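Ticket: Kadia booking calendar sends reminders an hour early (and sometimes twice)
Status: Solved, leaving it open a few days in case it comes back
Opened by: front desk, Clastulcombe
Product: Kadia, desktop and phone app

Hi all! I run the bookings for a small music school, piano and strings mostly, and we've been on Kadia since the spring. I love it, so please don't read this as a rant. But since the start of June our lesson reminders have been going out at the wrong time and I've had parents standing in the hallway at 3:00 for a 4:00 cello lesson. Two of them were very nice about it. One was not.

What happens: a lesson shows up fine on my calendar at 4:00. The student's family gets a text that says 3:00. The email says 4:00, correctly. And then some families (not all!) get a second text with the right time, which you'd think would help but just makes them call me to ask which one to believe.

Things I tried first, so you don't have to suggest them:

Logged out and back in. Same thing.
Checked the time zone under my own profile. It's right.
Deleted one lesson and made it again from scratch. The text was still an hour off.
Turned reminders off for one family, saved, turned them back on. They got THREE texts that evening, so I'm sorry to that family.

I also changed the reminder lead time from 40 minutes to 30, thinking maybe the odd number was confusing it. No difference, though I've kept it at 30 because the parents seem to like it better.

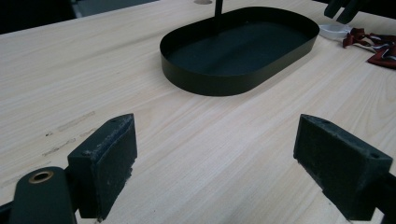
Update, same afternoon. I exported the last 200 reminders to a spreadsheet and sorted them every way I could think of. By teacher, nothing. By instrument, nothing. By room, though, whoa. Every single bad text belonged to a lesson in the Marino room, which is the one upstairs we added when we got too full. Lessons in the other rooms were all fine.

So I opened up the Marino room settings and I couldn't see a thing wrong with them. Name, floor, capacity, the color it shows up in on the calendar. I stared at that page way too long, then gave up and wrote to support.

Reply from Ingrid Nguyen-Tran, Kadia support:
Thanks for sorting that export, it saved me a lot of digging. Rooms can carry their own time zone, and it only shows if you turn on "Advanced" at the bottom of the room page. Could you look there and tell me what it says? Also, are you using the Firkis add-on for texts? It reads the room's zone, while our emails read the school's.

Me again. Yes to Firkis, and yes, there it was! Advanced was switched off, and once I turned it on the Marino room was sitting one zone over from the rest of us. I must have picked the wrong line in the list when I set the room up. I changed it, saved it, and made a fake lesson with my own cell number on it. Text came through with the right time. Hooray!

I was still getting the doubles, though. Ingrid had me look in Firkis under Connected Calendars, and the Marino room was listed there two times, once on its own and once as part of the whole school. I removed the one on its own and did another fake lesson. One text, right time.

For anybody with the same problem, the order that worked for me was room page, Advanced, fix the zone, save, then go over to Firkis and remove the extra calendar, then hit Resync. If you skip Resync, the texts already in the queue keep their old times. I found that out with a violin student the next morning.

One request while I'm here: could the room's time zone please show on the main room page, even just in small gray type? I'd have spotted it in a minute.

Ingrid, thank you so much, you were patient with me. I'll close this at the end of the week if the Marino room behaves.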